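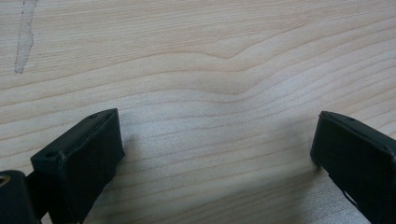

Pale wood with the grain running side to side. Sand and wipe in the direction of the lines.

Looking After Light Wood Tops, Tables and Boards

By the Listitz Home Desk
April

Light wood shows everything. Tea rings, ink, the gray shadow where a wet can stood overnight, and the dull patch in front of the chair where everyone's forearms go. Most of it can be fixed at home with things you already have, as long as you know what finish is on the wood before you start.

Find out what you have

Put a few drops of water somewhere out of sight, such as the underside of an overhang. Wait ten minutes. If the water beads and wipes off clean, the wood has a film finish, which means varnish, lacquer or polyurethane. If it soaks in and leaves a darker spot, the wood is oiled, waxed or bare. The spot will dry out.

To tell oil from wax, scrape the same hidden area very lightly with a fingernail. Wax comes up as a soft smear under the nail. Oil leaves nothing.

Write the answer on a piece of masking tape and stick it under the table. You will want it again in three years and you won't remember.

Weekly cleaning

For a film finish, use a damp cloth with a drop of dish soap, then a second cloth with plain water, then dry it. For oiled or waxed wood, skip the soap most weeks and use the damp cloth alone. Wring it hard. Water that sits in the grain lifts the fibers and the surface goes rough.

Don't use scouring powder or the green side of the sponge. Don't use window cleaner with ammonia. Spray polish with silicone in it looks fine for a month, but it makes refinishing miserable later. New finish pulls away from silicone in little craters called fish eyes.

White rings

A white ring is moisture trapped in the finish, so the wood underneath is usually fine. Lay a dry cotton cloth over the ring and press with a warm iron, no steam, for a few seconds at a time. Lift and look between presses. Old rings take more patience and some never go completely.

If you don't want to use an iron, rub in a little petroleum jelly, leave it overnight and wipe it off in the morning. It is slower and works about half as often in our experience.

Black rings

Black marks have reached the wood. They come from iron and water together, usually a can, a cast iron pan or a plant stand. Oxalic acid takes them out. It is sold as wood bleach. Wear gloves and eye protection, don't breathe the powder, and follow the label for mixing and rinsing. The finish has to come off first or the acid can't get to the stain. Treat the whole board from edge to edge, or you will swap a dark spot for a light one.

Grease

Sprinkle cornstarch over a fresh grease spot, leave it for an hour and brush it off. Repeat until the starch stays white. On bare wood an old grease spot can be drawn out with mineral spirits on a rag, blotting and turning the rag to a clean part each time. Open a window. Spread the rag flat outdoors to dry before you throw it away.

Dents

Bare or oiled wood will often swell back. Put a wet cloth over the dent and touch the tip of a hot iron to it until it steams. Two rounds is normal. If the fibers are cut, as with a knife mark, steam won't help much and you will have to sand or live with it.

Sanding out a patch

Go with the grain. If the lines bend around a knot or dip into a wave, follow the main direction of the board and don't try to chase every curve. Start with 120 grit, then 180, then 220. Wipe off the dust between grits, or a stray coarse grain will leave a scratch you only see once the oil is on. A flat block under the paper keeps you from digging a hollow.

Check what you're sanding. Veneer is thin and there is no getting it back once you're through. Look at the edge of the top: if the grain on the face doesn't carry over onto the end, assume it is veneer and leave the sander in the drawer.

Oiling

Use mineral oil for anything that touches food. For tables, a hardening oil such as tung or boiled linseed wears longer. All oils darken pale wood somewhat, and linseed turns it yellow over time. Try it underneath first.

Wipe on a thin coat, wait 20 minutes and wipe off everything that hasn't gone in. Leave it overnight and do a second. Two thin coats beat one thick one, which stays sticky for days. Rags with linseed or tung oil on them can catch fire by themselves when bunched up. Hang them outside in a single layer until they are stiff.

Sun

Light wood changes color in sunlight, some kinds toward amber. Move the fruit bowl and the lamp every few weeks, or there will be a pale circle under each. Take mats off when you aren't eating.

Comments (4)

Monti
The iron worked on a ring my sister left at Christmas. I used an old pillowcase. Took four goes.

Clustora
Does this work on bamboo? I have a bamboo board that's gone fuzzy.

Listitz Home Desk
Light sanding with 220 and a coat of mineral oil should settle the fuzz. Dry it standing up.

Traklow
Wish I had read the bit on veneer last year. Went straight through the corner of a desk with a palm sander. It has a plant on it now.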